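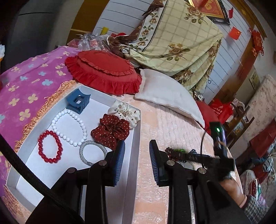 Home News Minutes Newsletter Plot List Contact

WARTHORPE ALLOTMENT AND GARDEN SOCIETY

Minutes of the general meeting held 22/09/2024 in the back room of the Bogdan Hall

In the chair: Keegan Kereama, who also took these minutes, the secretary having moved to the coast. Members who find the chair's remarks flattering to the chair should bear this in mind.

Apologies were received from plots 3, 11 and 26. Plot 14 sent no apologies and has never been known to.

1. Minutes of the July meeting

Taken as read. Plot 19 asked whether anyone had read them. The chair said that "taken as read" was a term of art. Plot 19 then read them aloud as far as the second page, where an error was found: the July minutes say the society "resolved to kill the hedge." The word should be "till," and the thing tilled should be the edge. The hedge has been told. Minutes approved as corrected.

2. Matters arising

(a) The lower gate. Still hung upside down. It closes, which it didn't when it was the right way up, and the meeting saw no case for interfering.

(b) The goose. No sighting since July. Members are asked to keep the low fence latched anyway. Plot 8 wished it noted that he misses the goose. So noted.

(c) The letter to the council about the footpath. The council has replied, thanking us for our interest in parking. A second letter will go out with the word FOOTPATH in capitals.

3. Money

The balance stands at $1,901, up on last year on account of the plant sale and nobody having replaced anything. Rent on the Tudine field is due before the first frost. The chair proposed setting aside enough for a new hose reel at the top tap. Plot 22 asked what was wrong with the old hose reel. Members from the top rows told her, at some length and from several directions. The hose reel was approved.

There was a further question as to why the society had paid for 41 bags of mushroom compost when the order was for 40. The chair explained that the supplier's minimum for free delivery was 41. It was pointed out that the extra bag cost more than the delivery would have. The chair thanked the member for her arithmetic and moved to the next item.

4. Water

The dry spell is over and the hosepipe rota is suspended until spring. Before the meeting could enjoy this, plot 30 raised the matter of the bottom tap, which was left running overnight twice in August. Plot 31 said that he hoped nobody was looking at him. Everyone was by then looking at him. It was agreed to put a notice on the tap. A notice was on the tap last year and was used to light a barbecue, so this one will be painted on a board.

Plot 5 reported that the rain barrel behind the shed has something living in it. Asked what, he said he had not liked to lean over. Two members will look in with a flashlight and report back.

5. The seed swap

Discussion of this item took up most of the meeting, as it did last year, and the year before, when it ended with a chair being knocked over.

The swap will again be held in the Bogdan Hall. Seeds are to come in paper envelopes, labeled with what they are, the year they were saved, and the plot number. "Beans" is not a label. "Good beans" is not a label either, and the member concerned knows this from last time. Squash seed saved from open flowers must be marked as such, so that those who take it can look forward to the result in the right spirit. Plot 17 described hers as having the outside of a pumpkin and the inside of a mattress. She ate it, she said, on principle.

Plot 12 asked whether bought packets could be swapped. After debate: yes, if unopened and in date. Plot 12 asked how far out of date. It was put to him that "in date" had already settled this. He said he had some lettuce from a good long while back that he would hate to see wasted, and was advised to sow it and see.

There followed the yearly dispute over the Stovus tomato. For newer members: the Stovus was grown by the founder of the society on the top row, and two families each hold a strain said to be the true one. One is red and ribbed. The other is red and less ribbed. Plots 2 and 9 each brought a fruit to the meeting and set it on the chair's papers, and this is why page three of the accounts can no longer be made out. A blind tasting was held on the spot. Opinion was evenly divided, and three members could not tell which they had eaten. Both strains will be offered at the swap, on separate tables, with the lettuce in between.
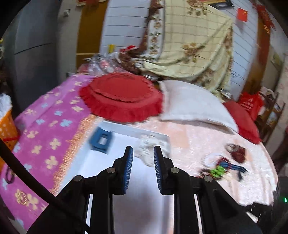 Photo: Warthorpe Allotment and Garden Society

Duties for the swap were handed out as follows. Tea: plots 6 and 7. Door: plot 28. Tables out: anyone who arrives early. Tables back: the same people as every year, who asked that the phrase "the same people as every year" be put in the minutes.

6. The autumn show

Entries were up and tempers were mostly even. The judge's comment on the onion class ("ambitious") has been taken in different ways by different members, and the chair declined to rule on it. The heaviest marrow was disputed after it was put forward that the winner had been weighed with its plate. It was weighed again without the plate and still won. Plot 33 has accepted this but asked for the plate to be weighed too, for completeness.

The jam class drew 4 entries, all of them plum. Next year's schedule will say "any fruit" in larger type. The children's vegetable animal class was won by a cucumber crocodile, with a highly commended for a potato titled "Potato." The meeting felt there was something to be said for it.

7. Bonfires

Allowed from October until the end of March, after dusk, and never when the wind is toward the bungalows. Plot 20 asked how one was supposed to know which way the wind was blowing. Several methods were offered. Nothing painted, plastic or upholstered is to be burned. The member with the armchair is asked to take it home. If it isn't a member's armchair, the society would like to know how it got over the fence.

8. Vacant plots

Two plots are vacant, the half plot by the compost bays and the wet one. The waiting list has been written to. The first person on the list asked to see the wet one, saw it, and asked to be put back on the list. The half plot has been taken by a couple who want to grow cut flowers and who were heard to say they expected it to be relaxing. They were welcomed with applause.

On the wet plot, plot 16 suggested willow and plot 8 suggested geese. It will be left for the winter and looked at again when it can be reached in ordinary shoes.

9. Any other business

The shed key is missing. The spare shed key is in the shed.

Plot 24 would like whoever has been leaving zucchini on her step to stop. She has enough zucchini. Nobody owned up. Plot 25 was seen to study the ceiling.

Plot 19 asked that the minutes be kept shorter in future, and spoke in favor of this for a good ten minutes.

There being nothing further that anyone was prepared to raise with the heating off, the meeting closed. The next meeting is in the same room, after the swap, and members are asked to bring a cushion.

Signed as a true record,
Keegan Kereama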